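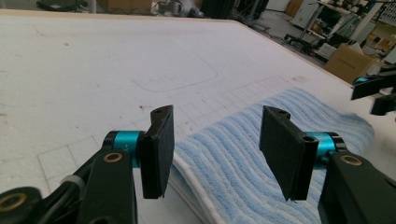

Figure 4. View from the hand-held gripper at a folding station, with the finger pads open above the table and a folded towel behind them.

Home Contents Previous Section Next Section References

4.2 Station rules and session practice

The rules in this section apply to all demonstrations collected with hand-held grippers at the Kelville site. They replace the informal notes used during the pilot phase, which had been written separately by each operator and which disagreed on several points, among them the starting width of the fingers and the treatment of interrupted episodes. The present version was drafted by Zhuoran Ye, reviewed by Jiahui Ren, and put into force on Jul 25, 2019. All episodes in the Tolari set were recorded under it. Episodes from the pilot phase are kept apart and are not used in any result reported below.

Finger condition. Both pads are inspected before a session and again after every 15 episodes. A pad is replaced if its inner face is torn, if it has shifted on its mount, or if it no longer meets the opposite pad along its full height when the grip is closed. Wear confined to an edge is recorded in the session log but is not in itself grounds for replacement. We considered a stricter rule and rejected it, as frequent pad changes introduced small differences in closing width that were harder to correct than the wear. Joints are moved through their full range by hand, and cables are checked for slack at both ends of travel. A cable that crosses the space between the pads at any opening must be rerouted before recording starts.

Work surface. Stations use a white table, such as the one in Figure 4, where faint grid lines and a rounded-rectangle outline are visible on the surface. Surface marks are not to be redrawn or removed in the course of a session. Specks and smudges are tolerated. Loose objects are not, and anything on the table that does not belong to the task is taken off before the first episode. The rule covers the table only. The floor and shelving beyond the far edge are left as they are, and operators are asked not to tidy or rearrange them for recording. Policies trained on the pilot data, where one station had been screened off with a plain curtain, performed poorly once the curtain was removed.

Cloth items. Towels are assigned to a station for the whole session and are identified in the log by color and weave. The operator starts each episode from one of 12 starting layouts, drawn in an order fixed in advance by the session sheet. An operator who judges a layout to be unworkable records this and proceeds to the next one. Substituting a preferred layout is a protocol violation and the episode is discarded.

Two-handed work. Where two grippers are in use, each must remain within its operator's reach without crossing the other linkage. The second gripper may enter the view of the first at any time, and no episode is rejected on this ground. Contact between the two tools ends the episode. The log entry must state whether the contact was between pads or between other parts, a distinction that the Skarketti procedure, from which several of our rules were adapted, does not make.

Stopping and labeling. An episode ends when the operator opens both grips and holds still for 4 seconds. Failed attempts are retained with a failure label. Labels are entered by the operator at the station and checked by a second person who was not present at the recording. Where the two disagree, the episode is set aside until the end of the month and settled jointly. In February, before the second check was introduced, labels could be altered without trace, and we were unable to reconstruct the original entries for nine sessions. These sessions have been withdrawn.

Departures from the rules are permitted only if written into the session sheet before recording. Section 4.3 reports how often this occurred and compares the rate with that given by Kong for a similar station layout.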